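Sestura guest rooms: progress report for May
Prepared by Ruben Koster for Hanneke Goossens

Work on the bedrooms is on schedule. Carpet has been laid in all 16 rooms, and the black baseboard is up in every room except the two at the end of the hall, where the walls still need a second coat of paint.

Beds and nightstands came from Vositz in two deliveries. One headboard was scratched and has been sent back. Linens are from Tukik. We ordered 120 pillows, enough for two sets per bed plus stock for the other building. The striped white duvets wash well, but they take longer to dry than the old ones, so we have moved laundry to an earlier start.

Bedroom with wood furniture and white bedding:

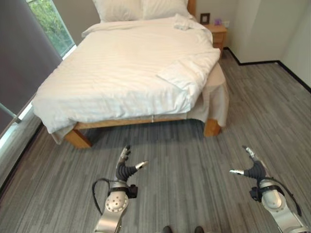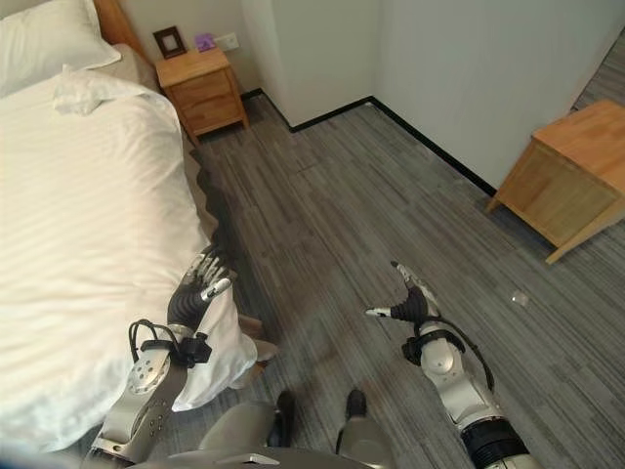

Spending on linens this month was $1,325, against a budget line of $900. The difference is the extra pillows, which were approved in advance. I would like to move the unused paint money over to cover it.

Still to do in June: hang curtains, fit the bedside lamps, and have Prasertsri check the outlets on the second floor. The replacement headboard has no delivery date yet.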